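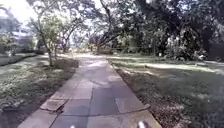
Slab path under the trees, with the broken slab at lower left.

Jul 15, 2020. Driving the robot by hand along the park footpath today. Josué Sampaio has the remote, I have the laptop and the water. Thread.

The job is teaching it to follow a path by driving it ourselves. It records the camera and our stick commands together, and the model later learns to match one to the other. We call the project Doucette.

One run is 80 meters. We want 200 runs before we train again. The last model was trained on 2,067 clips, nearly all from the Pastmont parking lot, and it did badly on anything with shade.

Shade is the reason we came here. Tree shadows on pale concrete look a lot like holes to the old model. It would stop and wait for one of us to come get it.

The tilted slab is a good teacher too. Josué steers right early and holds a steady line past it. If he swerves late, the robot learns to swerve late, so we throw those runs out.

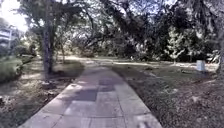 Straight stretch toward the open ground. Dark shadow patches across the slabs.

On stretches like this one the driver's habits show up most. I tend to make small corrections I don't need. Josué leaves the stick alone. His runs train better than mine, so he drives and I label.

We also do recovery runs. You point the robot a little toward the grass, start recording, then bring it back to the middle. Without those it has no idea what to do once it drifts.

Someone asked in May why we don't just use GPS. Under this much canopy it wanders by more than the width of the path.

Clip count is at 2,108 with this morning's set added. Battery swap next, then the same path in the other direction.

Jailson Dantas asked for the stick settings. Max speed is at walking pace, turn rate at half. I'll post the full file when we're back at Nidon.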